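Two grippers, one kitchen

I have been comparing two grippers for kitchen jobs, the Etenico and the Mekeo, both on the same arm with the same controller. Before each round I do the task by hand with the camera on, so I have something to compare the arm against.
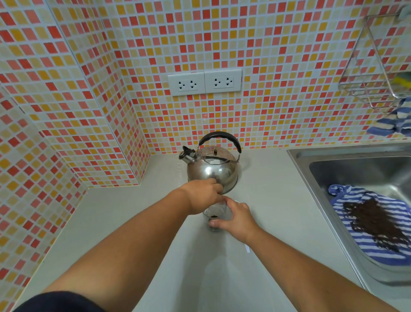
The Etenico has two flat fingers and closes fast. It is good with mugs and boxes. On curved steel it slides, and turning up the force made it worse — the fingers skate outward before they settle. I added rubber pads from Hundau and that helped a little.

The Mekeo is slower and its fingers bend around whatever they touch. It held a full kettle by the handle through 8 tries and let it sag once. The trouble is glass. It doesn't report force well at the low end, so I set a limit in the controller and left a wide margin.

Pouring needs the wrist more than the fingers. The arm tilts in small steps and water jumps out of the spout at each one. I'm going to smooth the path before I blame either gripper.

For now the Mekeo stays on. I'll try the Etenico again with softer pads in March.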